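Speaker notes: "Squeezing Without Squashing"
Cloldale simulation meetup, October session, afternoon slot

Title slide is up while people find seats. Say hi, say where I'm from (Lirninitz, the small lab above the print shop), ask if the back row can hear me. Start as soon as the doors close, I always run long.

First slides go fast. Let them look for a few seconds before I talk.
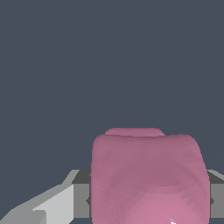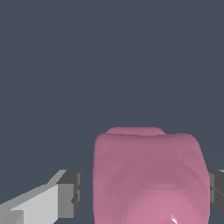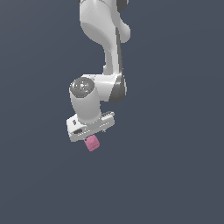 Okay, so my subject today is grip force, and mostly how bad I used to be at picking it. When you tell a simulated hand to pick up something soft, you have to choose how hard it closes, and for years my method was to type in a number and see if I liked it. I have a whole folder of numbers I liked! None of them worked on the next object. A soft block with big rounded corners, like the pink one on the slides, is a really good troublemaker for this, because the sides bulge and the fingers have so little flat area to work with. Close a bit too gently and it slides. Close a bit too hard and the corners deform and the contact moves somewhere you didn't plan for. So the question I want to put to the room is: can we find the right force for a soft thing without knowing how soft it is?

(Pause. Somebody will say "just measure the stiffness." Good, go to the next slide.)

Yes, you can measure the stiffness. We did that first. You poke the object, you record how far it gives, you fit a curve, and then you plan a grasp with that curve. It's a perfectly nice approach and I want to be fair to it. The trouble is that poking in one place tells you about that place. A rounded edge gives differently from the middle of a face, and as soon as the hand tilts a little you're on a different part of the curve. We spent most of a spring on this and I got very good at making plots.

What we do now is called Paucar. It was a file name that stuck, please don't ask me for the acronym, there isn't one. The idea is small. The hand closes a little, lifts a little, and then watches for slip at the contacts. If there's slip, it closes a tiny bit more. If there isn't, it relaxes a tiny bit, on purpose, until it finds the edge of slipping. Then it adds a margin and carries on with the move. So it's hunting for the lowest force that holds, every single time, and it never needs a material model.

Draw this on the whiteboard if there is one. Force on the vertical axis, time on the horizontal, and the line wobbles down toward a floor and then steps up once. That step is the margin. People get it right away when I draw it and they never get it from the equation, so skip the equation unless someone asks. It's in the backup slides.

Now the setup, quickly, for the people who build these things. One arm, two fingers, a soft object in the scene, no table in the renders. I took the table out of the view pretty early. With a plain background I can see the outline of the object against the gray, and when I'm debugging at night that outline is worth more to me than any chart. If the sides start to bulge more on one side than the other, I know where to look in the log.

We ran 3528 grasps. Each one used a different mix of stiffness, friction and starting hand angle, and 32 of them ran side by side on one machine. I left it going over lunch and overnight and over one long weekend when I'd promised my family I wouldn't look at it (I looked at it). Please mention the machine's fan noise here, it usually gets a laugh from anybody who has shared an office with one.

Results slide. Take it slowly.

With the fixed force I'd picked by hand, a lot of the softest objects ended up badly squashed, and the slippery ones fell. No surprise there. The stiffness-fitting method did well when the hand came in straight and got worse as the angle grew. Paucar held on in 80 percent of the hardest group, the soft and slippery ones at steep angles, and that's the number I'm happiest with — it's also the number people will push on, so be ready. The hardest group was chosen before we ran anything. Say that out loud.

The cost is time. All that closing and relaxing adds 2 seconds to a grasp, and if you're sorting parcels you will hate that. I'd hate it too. For fruit, or sponges, or anything you'd be sad to dent, I think it's a fair trade, but I'm biased.

Things that went wrong, and I want to spend real time on this slide.

The slip signal was far too jumpy at first. In a simulator, contact points pop in and out between steps, and my code saw every pop as slip, so the hand squeezed and squeezed like it was wringing out a towel. We fixed it by smoothing over a short window. Pick the window too long and the object is already gone by the time you notice. I still tune that window by hand, which is a bit embarrassing in a talk about not tuning things by hand.

Meshes were the other one. A soft body is made of lots of small pieces, and if the pieces are too big the surface has little flat spots. The fingers find those flat spots and love them, and the grasp looks better than it should. When we made the mesh finer, the scores dropped. I was grumpy for a whole afternoon. The scores I'm showing today are from the finer mesh, and the older ones are in the appendix for anyone who wants to see how much I was fooling myself.

And then one that isn't fixed. If the object can roll between the fingers, our slip check reads the rolling as slip. It tightens, the object rolls some more, it tightens again. I have a cap on the force so nothing silly happens, but a cap is just my old typed-in number coming back through the side door. If anybody here has dealt with rolling contact in a nice way, come find me at the break. I mean it, I'll buy the coffee.

Real hardware: they always ask, so get there first. We have not done it properly yet. The group at Zonstead has offered us time on their arm this winter, and the plan is to start with foam blocks in three softnesses and see how the slip signal behaves when it comes from a real sensor with real noise. My guess is that the window has to get longer and the margin has to get bigger. I'd be thrilled to be wrong about both.

If I'm short on time, cut the mesh story down to a sentence and keep the rolling one. If I'm way ahead (ha), open the backup slides and show the force trace for one grasp from start to finish, and let people call out where they think the edge of slipping is before I show the marker.

Questions. Repeat each one into the mic, I forgot last time and the recording was useless. Code goes up after the Zonstead visit, the config files are available now if you email me, and the sign-up sheet for the evening demo is by the door.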